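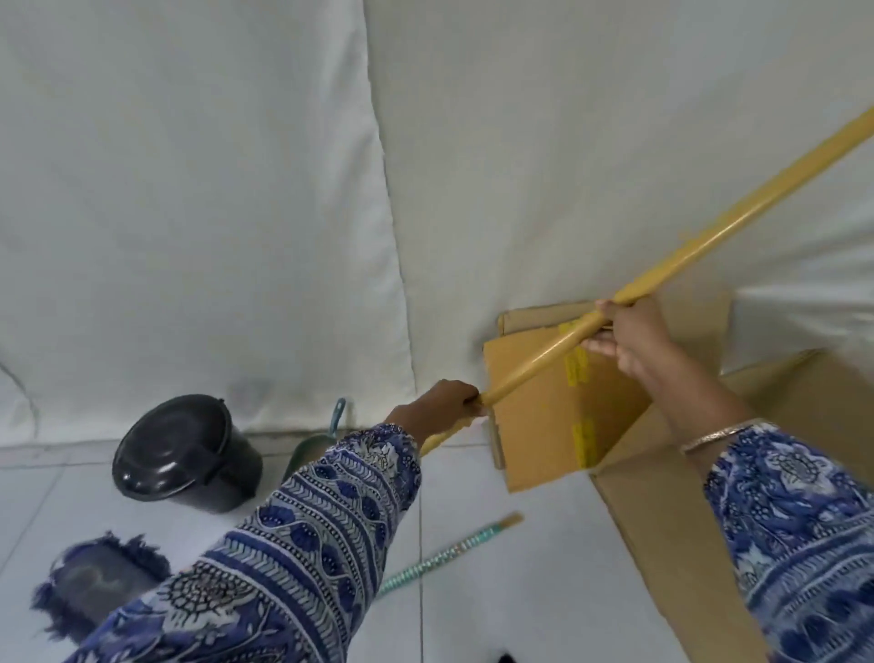

Both hands on the yellow pole, with the cardboard behind.

Ticket 212: pole working loose from head, storeroom broom
Opened by: Manuela Ferraro
Status: open, waiting on supplier
Reading time: 4 minutes

Hello again, me with the broom! I know there's already a note on the system from February saying "handle fixed", but I'd like to reopen it, as the handle is very much not fixed, and I've spent a good chunk of this week trying things so I may as well write them all down in one place.

The broom is the wide one from the Jurkivitz order, with the long yellow wooden pole. Lovely pole, I've no complaint about the pole as a pole. It's smooth, it's a good length for me and I don't have to stoop. The paint is a bit streaky and has little dark specks in it but it was like that when it came and I only mention it in case someone asks whether it's the same one. The trouble is all at the bottom where it screws into the head. After ten minutes or so of proper sweeping it starts to turn, and then the head swings round sideways and I'm sweeping with the end of it.

What I tried, in order:

1. Tightened it by hand. Held until I got to the end of the first aisle. I did notice that it loosens faster if I'm pushing away from me with my right hand up high, and less if I keep both hands lower down and pull. Might be a clue, might just be me.

2. Took it right off, cleaned out the socket in the head (full of fluff and packing tape, disgusting) and screwed it back in. Better! I got the whole of the packing corner done, including behind the flattened cardboard, and thought I'd cracked it. Next morning it was wobbling again before I'd even started.

3. Wrapped the thread with plumber's tape, the thin white stuff. Four turns. This was Bodnár's suggestion when I rang their counter, and they were very nice about it considering we didn't buy the broom from them. It went in tight and stayed tight for two days, then the tape came out in little strings and we were back to square one.

4. Swapped the head for the one off the old red broom. The thread on that is finer and the pole won't go in more than a turn and a half, so I stopped before I ruined both.

5. Put the old red pole in the new head. Now this is the interesting one. It screws in and stays put! So I think the head is all right and the thread on the yellow pole is either worn or was cut slightly too small to begin with. I ran my thumb round it and the first couple of ridges feel rounded off, the rest feel fine.

So why don't I just use the red pole, you're going to say. It's 98 cm and made for somebody's child, that's why. I did the back wall with it and my back let me know about it all evening.

A few other things you asked me last time:

No, it hasn't been left standing in a bucket. It hangs on the hook by the door, head up.

No, nobody has been using it to get things down off the top shelf. (I asked. I got some looks, but I asked.)

Yes, the floor in there is rough, and the cardboard doesn't help. The sheets lean against the wall and slide down if you so much as breathe near them, so I'm forever hooking them back up with one hand and sweeping with the other. If someone from Vastedlow could collect the cardboard a bit more often I'd be grateful, but that's a separate ticket and I'll raise it separately before you tell me to.

Update, July 30, 2021

Tradura have replied. They say they can send a replacement pole in the same yellow, 30 mm thick, but they want to know if ours has the coarse thread or the fine one, and I have no idea what counts as coarse. I've measured across the widest bit of the thread with the tape measure and got a number I don't trust. Does anybody have the proper callipers? I think they were in the drawer under the label printer.

They also said we could drill through the head and put a screw in sideways to pin it. I'm happy to try that, only it means we can't take the head off to wash it, and after what I found in that socket I'd really like to be able to take it off. Could one of you let me know which you'd prefer? I'll hold off ordering until I hear.

For now I'm going with fresh tape every other morning. It's a faff but it gets me round the room.

Manuela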